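Open Bench Day (Luserora)

Open Bench Day is the yearly open house at the Luserora workshop, where the people who build and program the robots leave the doors open and let anybody walk in and watch them work. It takes place in May. I've been to a few of them now and I seem to have become the person who writes this page, so please forgive the "I" all over it. The wiki's style page says first person is fine for event entries, and I'm taking it at its word!

Background

Luserora started out as a shared space for repair people. Folks brought in old office machines, took them apart, kept what worked and sent the rest off to be recycled. The robot side came later, when Setsuko Fukuda joined and started asking how much of the taking-apart could be handed to an arm. Her project got the name Tuma (I've asked what it stands for and been told it doesn't stand for anything, it was just short and easy to say on the phone). Tuma is still the main thing people come to see.

The first open day was hardly an event. Setsuko put a sign on the street door, made coffee, and ran the same demonstration over and over for whoever wandered in. People kept asking if it would happen again, so it did. These days there's a sign-up sheet for the closer viewing spots, a kids' corner, and a talk in the afternoon, but the coffee is the same coffee and I can't say that's a selling point.

What happens on the day

Doors open at 10 in the morning and the last demonstration starts at 4. You come in through the old loading door, get a sticker with your name on it, and then you're pretty much free to go where you like as long as you stay on the visitor side of the yellow tape. The tape matters. The arms on show are running real programs, and while they're slow by factory standards, they're heavy, and they don't know you're there unless somebody has set them up to know.

There are usually 3 stations:

The Tuma bench, where a robot arm works on desktop computers. Busiest by far.

The Antal bench, which is all about grippers. Antal is the name of the group's parts library, a big set of brackets, fingers and holders you can print and bolt together. At the open day you get to try them by hand, squeezing foam blocks and bolts and so on.

The Zorura table, run by Nuanchan Thongdee. Zorura is the teaching software, and visitors can drive a simulated arm on a laptop. It's harder than it looks. I have dropped a great many simulated screws.

The talk is at 2 in the afternoon in the back room. Setsuko and Nuanchan take turns giving it. Setsuko's version is heavy on mechanics and Nuanchan's is heavy on software, and if you can only make one year, well, I'd go with whichever of those you know less about.

The computer demonstration

The Tuma demonstration is about old desktop towers, and the question behind it is a simple one: how do you get the useful parts out without a person having to do every single step? If you've ever cleaned out an office computer, you know the routine. You open the side, you pull the drives, you unplug things, you undo the power supply, and you end up with a pile of parts and one screw that rolled under the desk. For a person it's boring more than it's hard. For a robot it's hard all the way through, which I did not appreciate until I saw it done.

Part of the trouble is that computers don't match. Even two towers from the same maker can have their latches in different places. Cables are worse. A metal bracket stays where it was put, more or less, but a cable flops, and it flops differently every time, and it likes to sit exactly where a gripper wants to go. Setsuko says in her talk that she'd happily trade all the screws in the building for one cable that behaved.

Then there's the matter of force. When you or I pull on a stuck part, we feel it give a little and we ease off or pull harder without thinking. A robot arm has to be given some way of feeling that, and then it has to be told what the feeling means. A sensor at the wrist measures the pushing and twisting, and the program watches those numbers as the arm moves. Too much push and it should stop. Too little and it's probably holding air. Getting those limits right is, as far as I can make out, most of the job.

Visitors tend to expect something fast. It isn't. The arm comes down, pauses, shifts a hair, pauses again. You can hear people deciding whether to wander off, and then it goes for a part and everybody leans in. I've watched grown adults whisper encouragement at it (I've done it too). A run doesn't always go to plan, and I like that the group doesn't hide this. If a grasp misses, they say so, back the arm up, and talk through what they think went wrong before trying again.

How the bench is laid out

I get asked about this more than anything else, mostly by people who want to set up something similar at home or at a school, so I'll go into some detail.

The worktable is the slotted aluminum kind. The slots let you bolt things down anywhere along their length, and for a robot that's a big deal. If the holder moves, everything the program knows about where things are is suddenly wrong. I once bumped a fixture at my own bench and spent an entire evening hunting for a bug in perfectly good code.

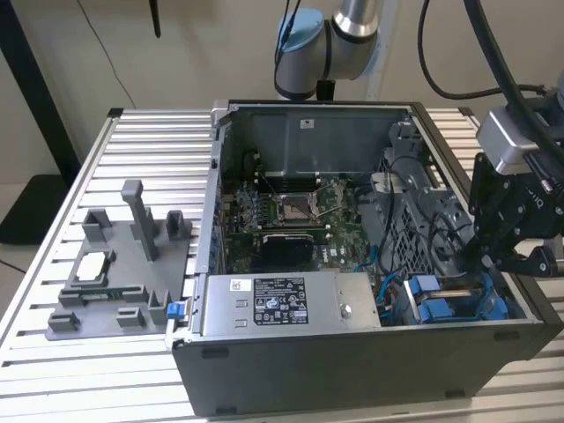
Drives are the part of the demonstration I'd tell a first-timer to watch for, partly as they're worth saving and partly as there's a real handle to grab. A lot of office towers were made so a technician could get a drive out quickly, and what's friendly to fingers is often friendly to a gripper as well. On this tower the carriers have bright blue plastic tabs, sitting side by side in front of the gray drive cage, and the black gripper is reaching in over the edge of the case toward that cage. You can see the cable problem too, with the blue data cables snaking between the power supply and the cage. The gray plate on the table to the left is a 3D-printed fixture, and the tall post and U-shaped holders on it are good shapes to study if you're planning to print something of your own.

Laying the tower on its side, with the opening facing up, makes life easier for the arm and for the crowd. Gravity keeps the case put, the arm can come in from over the top, and people standing behind the tape get a decent look at the insides. Tall people get a better one. If you're bringing kids, ask for the step stools by the Zorura table, they're happy to lend them out.

Questions people ask

Does the robot learn by itself? Partly, is the answer I've heard most often. Some moves are written out by hand, step by step. Others come from a person guiding the arm through the motion many times over and the software working from those recordings. Nuanchan's figure for one tricky pull was over 300 recorded tries, and she told the room she remembered most of them personally.

Could it do my computer? People do ask, and some have shown up with one under their arm. The group doesn't take walk-in machines on the day. If you want to donate an old tower, write to them ahead of time.

Is it faster than a person? No, and they'll tell you so cheerfully. Setsuko can strip a tower while the arm is still thinking about its first move. The idea is that the arm could keep at it through the dull parts while a person handles the odd ones.

What about the data on the drives? Donated machines are supposed to come in already wiped. Please do that before you hand anything over, and don't count on somebody else remembering.

Visiting tips

Come early or come late. The hour before the talk is packed, and the Tuma bench gets so crowded you'll mostly be looking at the backs of jackets. My favorite slot is right after the doors open, when the presenters are still fresh and will answer just about anything, at length, with drawings.

Wear a sweater. It's a workshop with the loading door open and May mornings can be chilly.

Phones and cameras are fine, flash is not. The arm at the Tuma bench uses a camera as part of its program and a sudden flash can throw it off. There's a sign, but it's small and it tends to end up behind somebody.

Parking is on the street, and the bus stop is 2 blocks away. There's no food on site apart from cookies, which go fast.

See also

Tuma (project)
Antal parts library
Zorura (teaching software)
Printed fixtures for slotted tables

Notes for editors

The floor plan on the old version of this page was out of date, so I took it down. If anyone has notes from the first open day, I'd love to add them to the background section, which leans pretty hard on what Setsuko has told me over coffee. Leave a message on the talk page and I'll work it in.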